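Subject: Re: [stodham-textiles] Dust covers for flat storage boxes
From: Gianni Marino
Date: Tuesday, May 1, 2018

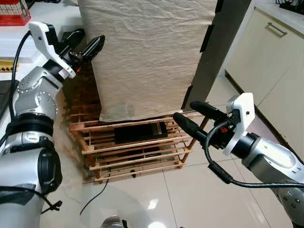 Washed, unbleached cotton is still my default for covers in the Stodham store. Shrinkage is the main variable: our January batch lost 3 percent in length after one hot wash, so cut after washing. For a cloth-covered box like the one in the photo, I would leave the cloth in place and put the barrier layer inside. Seams go on the outside – a ridge under folded linen will mark it.

Concetta Barbieri wrote:
> Varkico sells a polyester cover that washes at 40 C.
> Has anyone used it over board boxes? I need up to
> 100 and would like to avoid sewing them.

No experience with Varkico here. Ask for the finish data before ordering, and test one cover first.

Gianni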